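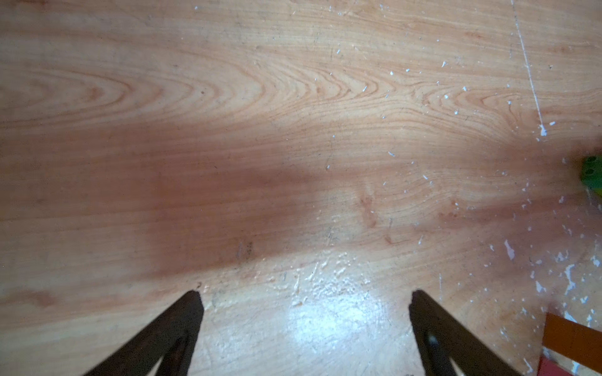
Home Projects Gallery Kit list Contact

Bench arm gallery – what we have, what we want to buy

Last updated: April 29, 2021
3 min read

Quick page for everyone who asked where the money is going. The budget request goes in before August and Jussara Prado wants it on one sheet, so this is my workings. Sorry for the rush, will tidy up later.

Total asked for is 2000. No more than that, Jussara has been clear. Prices are from the quotes we have in hand, delivery not always included (chasing).

Gripper fingers
Dark pair, shown open over the table. Would like a spare set before anything else. Virneck quote 78 a pair, we want 2 pairs. Daiane Evangelista is asking if they do a softer tip in the same fitting – no reply yet.

Table top
Wood grain, glossy, white flecks all over the right-hand side. Glare off the finish between the fingers is strong, and the wrist camera gets all of it. Options: sand and matt varnish (cheap, a weekend gone), or a matt mat from Jollville, cut to size. I favour the mat. Győző Dobos favours sanding and has offered to do it, so that may settle it.

Lighting
Bright patches and one broad shadow band right across the middle. Two diffused panels would help a lot. Best price so far is 437 for the pair with stands, from Nedeljković. Patricio Gallardo thinks we can get by with one panel and a sheet of white card. Maybe. Would rather buy both now than go back and ask agian.

Things to pick up
Green at the right edge, looks like a toy brick with studs. Orange in the bottom corner, straight edges. Good strong colours against the wood. Not asking for much here – a box of mixed bricks, second hand is fine, plus a few dull-coloured bits so we aren't only testing on the easy ones.

Not on this request
Second arm. Yes I know. Josué Cavalcanti has the Molar brochure if anybody wants to look, but it's next year's money at best and the bench isn't wide enough anyway. Also no new laptop.

Still to do
– delivery cost from Virneck
– measure the table properly, Jollville want it in milimetres
– ask Nedeljković how long they hold the price
– decide mat or varnish, Győző needs to know before he buys sandpaper

Comments to me or Daiane please, not to Jussara, she has enough to read. More pictures when the new fingers are on.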